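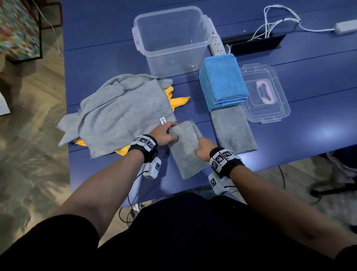
Folding towels with the Zastik wrist straps on.

Loukia Karagiannis has folded a lot of towels this summer, and she still grins when she talks about it. "You strap in, you fold, and you forget the thing is there," she says. "I love it!"

Zastik is a wrist-worn kit from Stesida for recording hand movements that a robot can later learn from. Karagiannis has been trying it for seven weeks, mostly on laundry. Microfiber is her favorite test (it slumps, it bunches up, it never lands the same way twice). Her best day so far was 172 folds.

"With a joystick I was terrible. With these I just use my hands, and my fingers stay free so I can feel the cloth."

Her colleague Makis Kontogiannis handles setup, and he's nearly as keen. The first time took him around 2 hours, most of it spent on calibration. "Now I'm done before the coffee is," he says. He would like a wireless version, and softer padding inside the straps.

Karagiannis wants to try fitted sheets in August. "Everybody hates fitted sheets. I can't wait."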